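4. Working surfaces and reading comfort in shared study rooms

4.1 Background to the room survey

The third part of the study dealt with how residents of Tranthorpe used the shared study rooms on the ground floors of the Lindik housing blocks. Earlier work on shared rooms has mostly looked at noise and booking rules. Light and table finish have received less attention, although both came up often in the open answers to our first questionnaire. A total of 118 residents returned the second questionnaire, which asked where they sat, how long they stayed, and what made them leave.

Glare from the table was the most common complaint among people who read on paper. Residents who worked mainly on a laptop mentioned it less and were more likely to name the height of the chair. The rooms had been fitted with pale tables at the request of the housing firm, Fasero, on the grounds that pale surfaces make small rooms feel larger and show dirt early enough for it to be wiped away. Both points were accepted by most respondents. The difficulty lay in the pairing of a pale surface with strong light. 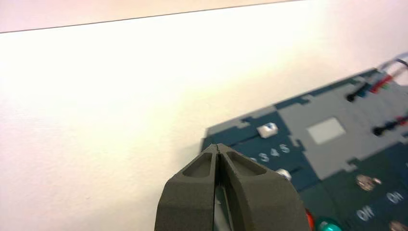
Figure 4. White tabletop under strong light.

One resident of the Ragab wing replied that she had stopped bringing printed notes to the room after the first week of October and now read them on the stairs, where the light was poorer but did not tire her eyes. She added that a darker desk mat would have been enough to bring her back, and that she had asked for one twice.

Similar remarks were made by residents of the other wings, though few had gone as far as changing where they read. Most had moved to a different seat, turned their chair, or laid a coat or folder under the page. These small changes matter for the analysis. A room that is recorded as full may hold several people who are not sitting where they would choose to sit, and the booking record does not show this.

4.2 Light readings and seat choice

Readings were taken at each seat with the blinds open and again with the blinds closed. The meter was held level with the page and not at eye height, as the aim was to record the light falling on the reading surface. Seats with readings above 1,000 lux were classed as bright, and seats below 200 lux as dim. All others were treated as a single middle group.

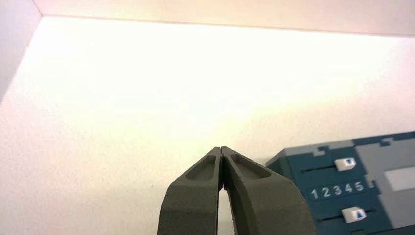

Residents who stayed longest were found mostly in the middle group. Bright seats filled first in the morning and emptied first, which suggests that people chose them on arrival and thought better of it once they had begun to read. Dim seats were used mainly by pairs talking over shared work. The blinds were seldom adjusted by anyone who had not opened them, and several respondents wrote that they did not feel free to change the light for others.

The 2 sets of readings were compared with the seat records for the same rooms. Closing the blinds moved most bright seats into the middle group but also pushed the seats nearest the door into the dim group. Fasero has since agreed to supply desk mats in the Ragab wing and to leave the tables in place. The effect of the mats on length of stay will be examined with the winter seat records, using the same three classes.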